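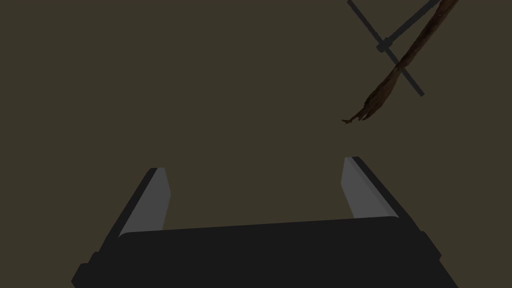
Seit November hänge ich jetzt an diesem Greifplaner, und gestern um kurz nach elf abends hatte ich zum ersten Mal das Gefühl, dass ich verstehe, was er da eigentlich treibt. Wer hier nur wegen der Fahrradbeiträge mitliest: sorry, heute wird's wieder nerdig!

Also. Ich hatte ja beim letzten Mal geschrieben, dass ich die Simulation von den braven Quadern und Zylindern auf krumme Sachen umstellen will. Genowefa (Grüße nach nebenan) fand die Quader sowieso langweilig und hat mir einen Ordner mit Meshes rübergeschoben, je schiefer, desto besser. Mein Liebling ist ein Ast. Verdreht, unten ausgefranst, ein Albtraum für alles, was gern eine hübsche glatte Oberfläche hätte. Den Planer habe ich Funari getauft, die Regelung darunter heißt Trurkon, und fragt mich bitte nicht nach den Namen, die sind nachts entstanden.

Das Problem war folgendes: Funari hat sich den Schwerpunkt der Punktwolke geschnappt und dort zugegriffen. Bei einem Würfel super. Bei einem Ast liegt der Schwerpunkt gern mal irgendwo in der Luft neben dem Holz, und dann fährt der Greifer seelenruhig dahin, macht zu und meldet Erfolg. Ich habe 3473 Versuche im Log und möchte gar nicht wissen, wie viele davon stolz geschlossene Finger um nichts waren. (Doch, möchte ich. Kommt noch, das Auswerteskript ist kaputt.)

Jetzt zerlege ich die Wolke erst mal in Abschnitte entlang der Längsachse, 120 Stück, und suche für jeden die schmalste Stelle quer zur Greifrichtung. Danach fliegt alles raus, was zu dünn ist oder zu nah am Ende liegt. Klingt simpel, hat mich aber zwei Wochenenden gekostet, weil die Normalen an der rissigen Oberfläche wild in alle Richtungen zeigen. Itsuki meinte, ich soll sie einfach stärker glätten. Habe ich gemacht, und dann war das zerfaserte Ende plötzlich ein sauberer Knubbel und wurde zum besten Greifpunkt von allen gekürt. Tja. Jetzt glätte ich nur noch für die Achse und lasse die Kontaktprüfung auf den Rohdaten laufen, das kostet 11 Millisekunden mehr pro Kandidat und ist mir völlig egal. 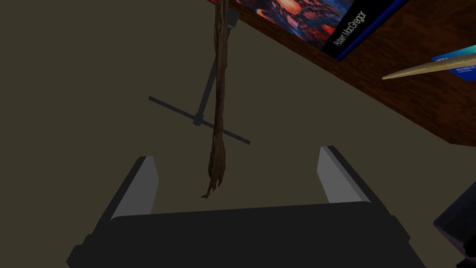
Offene Finger, Astende dazwischen, dahinter das Gestell und rechts oben der übliche Kram auf dem Holz.

Die zweite Baustelle ist die Segmentierung. Dunkelgraue Stäbe hinter einem braunen Ast, und das Tiefenbild verschmiert an den Kanten, weil ich ihm extra Rauschen mitgebe – ohne Rauschen klappt ja immer alles. Mein Netz hat Stücke vom Gestell fröhlich dem Ast zugeschlagen, und der Planer wollte dann quer über beides greifen. Brahim hat mir den Tipp gegeben, die Masken über mehrere Blickwinkel abstimmen zu lassen, bevor überhaupt geplant wird. Vier Ansichten reichen bei mir, mit mehr wird es bloß langsamer. Den Code dafür habe ich gestern noch in Colari eingebaut, also in das kleine Werkzeug, mit dem ich mir die Episoden anschaue. Da kann ich jetzt die Masken pro Ansicht ein- und ausblenden, und das hätte ich echt schon vor Monaten machen sollen!

Was noch fehlt: die Anfahrt. Trurkon regelt die letzten Zentimeter schön weich, aber wenn der Zielpunkt unterwegs springt (neue Maske, neuer bester Kandidat), zuckt der ganze Arm hinterher. Im Moment friere ich das Ziel kurz vor dem Zugreifen einfach ein. Unschön, ich weiß. Eine Hysterese wäre besser, also nur wechseln, wenn der neue Kandidat deutlich besser ist, aber was heißt deutlich? Falls jemand von euch so etwas schon mal vernünftig eingestellt hat, schreibt mir bitte in die Kommentare.

Und Brenda, ja, die Konfigurationsdateien räume ich noch auf. Nächste Woche. Wahrscheinlich.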